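Toy Sorting at the Round Table

Gallery, posted Wednesday, March 30, 2022

The toy shelf at Stoltent had not been gone through since November. Soft toys, dice and game pieces had all ended up together, and it was hard to find anything without pulling half of it out. We took it to the round gray table, got out a cardboard box and went through it one toy at a time. 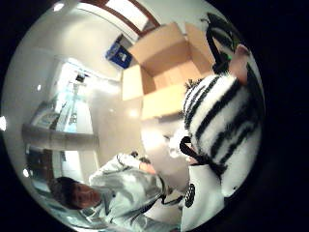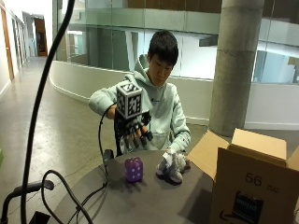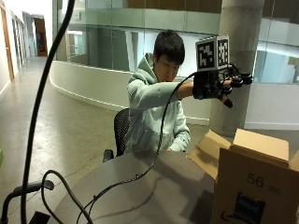
From the toy sorting. First picture: the striped plush with the black strap loop, and the open box. Second: the purple die and a white and gray plush on the table. Third: the box marked 56.

Notes on the toys

The zebra stripes. Large, with long fur, and the most awkward thing on the list to store. The strap makes it easy to carry, and it can hang from a hook when there is no room on a shelf. Emiko Yoshida has asked for it in the reading corner, so it goes there after sorting.

The purple die. Large, see-through, with white pips. It belongs with the Bririk floor game, which has been played with a small wooden die for months. The floor game is now complete again except for the rule sheet. If you have a copy, Everaldo Assunção would like to scan it.

The white and gray plush. Fluffy and small enough for the low basket by the window. It stays with the other soft animals.

The box. Number 56 on the front. We are keeping the number and writing it on the shelf list, so please don't cover it with tape or a new label.

How we sort

Soft toys go in one group and hard toys in another. Anything with a loose seam is set aside for Maiara Arruda, who does the mending. Games are checked for missing pieces before they go back. Toys with a strap or loop are hung up where possible.

Still to do

The puzzles have not been touched. There are six of them, and two have pieces from other sets mixed in. The wheeled toys are in the hall cupboard and need their own shelf. Adalberto Fagundes has the key.

More pictures will go up when the puzzles are finished. To ask about a toy or to offer shelf space, leave a note for Iason Fragkou at the front desk.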